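Flillia At-Home Karaoke Speaker Review: Big Claims, Small Voice

I have owned enough party speakers to distrust any box that says "studio sound." The Flillia says it twice, once on the front and once on the flap you tear off to get it open. It costs $200, comes with two wireless mics and a year of the Gwynne song app, and it wants you to believe your living room is an arena.

I used it for most of March. My living room is still a living room.

Let's start with what it gets right, so nobody writes in. The mics paired the first time and stayed paired. The battery got me through a long evening of pop-punk and one very bad power ballad without dying. The volume knob is a real knob, big enough to find in the dark, and the echo has its own separate knob, so you can turn it off. Please turn it off. At the default setting everyone sounds like they're calling from a parking garage.

Now the singing. Flillia says its "Vocal Lift" mode keeps your voice on top of the track. What I heard was the track getting quieter every time I opened my mouth, then lurching back up between lines. On slow songs you can live with it. On anything with quick verses, rap especially, the music pumps in and out until you lose the beat. I tried it with the mode on low and it was less annoying, but my voice sank right back into the guitars, so I'm not sure what I paid for.
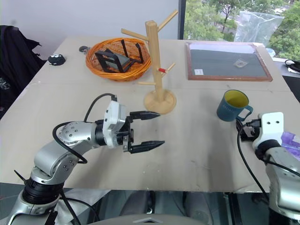 Bass is the other problem. There's plenty of it, and all of it lives in the same spot. Kick drum, bass guitar, the low end of a piano, a deep male voice: same thump. Old disco tracks came out best, probably since they ask for the least down there. Newer dance stuff made the mic stand buzz.

Then there's the Gwynne app. The box promises 300 artists, and maybe that's true, but I kept running into the same trick. You search for a band you love, the name pops up, and you get two deep cuts and a Christmas song. The hits are in the "Plus" tier, which the free year does not cover. I made a list of 80 songs my friends and I really sing when we go out, nothing weird, mostly radio stuff from the last few decades. The basic plan had fewer than half of them. Some of the backing tracks are also in odd keys, and the key change button drops you out to the main menu if you press it while the song is playing.

The lyrics screen is fine. The words light up slightly late on some songs, which you'll only notice if you don't already know them.

For comparison, I dragged out my old Jundthorpe, which has one wired mic and a grille dented from a move. It has no app and no vocal mode. You plug in your phone and you sing. It was louder in the back of the room, the drums sounded like drums, and I could hear myself. Jundthorpe still sells a version of it for $70, and you could put the difference toward a decent second mic.

The Serkimcombe is the one people keep telling me to try, and I will when they stop charging extra for the mics.

Who is the Flillia for? Someone with kids, I guess, who wants wireless mics and won't care that the chorus swells like a bad radio signal. It looks nice on a shelf. If you find it at half price, the battery and those knobs might be worth it.

At full price, no. Mine goes back to the store this week, with the flap taped on as well as I could manage.

Score: 2.5 out of 5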